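Zaveck Clip-On Tuner and Metronome – My Review After Four Months

I wasn't looking for a new tuner. I had a perfectly fine one on my phone, free, and I'd been tuning my mandolin with it for years. Then my phone started dying at jam sessions (old battery, my own fault) and Yuto Kamata, who plays fiddle in our Thursday-type crowd and owns more gadgets than strings, handed me his Zaveck across the circle and said just try it. I tried it. I didn't want to give it back! So I ordered one that same night from Oltmanns, the music store over in Oltdale, and I've had it on my headstock pretty much ever since.

First off, what you get. The tuner itself, a spare rubber pad for the clip, one battery already in it, and a folded instruction sheet with print so tiny I had to take it over to the window. You can skip most of it. There are two buttons on the back, one for power and mode and one for tempo, and I had it figured out before I finished reading.

The tuning part is great. It picks up the vibration through the wood, so you can tune in a loud room with three banjos going and it doesn't get confused. If you've ever tried that with a phone app you know how it goes – the needle swings all over the place and you end up hiding in the hallway with your ear on the instrument. With the clip I just stay in my chair. It locks on fast, too. The G strings take a second longer than the others, and the second string of each pair can throw it off if I don't mute the first one with my thumb, but every clip tuner I've used on a mandolin does that.

The display is bright and it turns on a swivel, so left-handed players can flip it around. I can read it without my glasses. Outside at noon it washes out a bit. We played the October picnic and I had to cup my hand over it a couple of times.

Now the metronome, and I have mixed feelings. It's a blinking light plus a little click you can turn off. The click is thin and kind of annoying, like somebody tapping a fingernail on a jar lid, and it isn't loud enough to hear over a mandolin if you're digging in. The light is better. I've gotten used to catching it in the corner of my eye while I play scales, and I think my time has improved from it (my wife says so, and she's not one to hand those out). But you set the tempo with one button that only goes up! If you pass the number you wanted, around you go again. I went by the same tempo four times in a row one night and just played the tune faster.

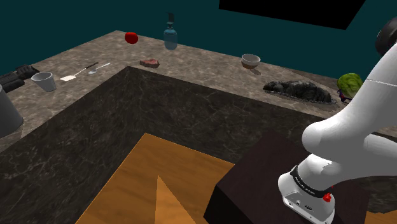 Most of my practicing happens at home in the evening, and I've learned that the room you pick matters more than I thought when you're using one of these. The tuner doesn't care, but the click does. In the den, with the carpet and the big couch, it just about disappears. In the kitchen it's a whole different animal. If yours has a marble top that turns a corner and a wooden floor like this one, try your scales in there once, with the couch and the carpet left behind, and see whether you hear that thin little click any better. I did in mine. My notes rang a lot longer too, so I had to get cleaner about my left hand. Good for me, I guess, though it's humbling to hear your tremolo that clearly.

Battery life has been good. I'm still on the second one, and I forget to turn the thing off constantly. It does shut itself down after a few minutes of quiet. The one time I got caught was right before we played the Liltgate open stage, and I borrowed a tuner from the guitar player next to me. Buy a spare battery and leave it in your case. They're the flat coin kind and the drugstore has them.

The clip is strong, maybe a little too strong. It hasn't marked my finish, but I take it off before I close the case, and I'd be careful on an old instrument with a delicate headstock. The rubber pad on mine came loose after a couple of months. I put the spare one on and it's been fine.

I paid 37 dollars for mine. You can find cheaper ones, and if all you ever do is tune in a quiet bedroom then a cheap one will do you fine, or stick with your phone. I tried a bargain-bin clip a few years ago and the hinge snapped the first week, so I was happy to spend more this time.

Would I buy it again? Yes, for the tuner. I'd call the metronome a nice extra and keep your regular one if you've got one you like – mine is back on the music stand for anything fast. If Zaveck ever adds a second tempo button I'll be first in line for it.

A couple of folks have asked whether it works on ukulele. It does, there's a setting for it, and it grabs the notes just fine on my niece's soprano, though the clip looks huge up there and makes the neck a bit heavy. I haven't tried it on a bass. If you have, leave me a comment and tell me how it handles the low E!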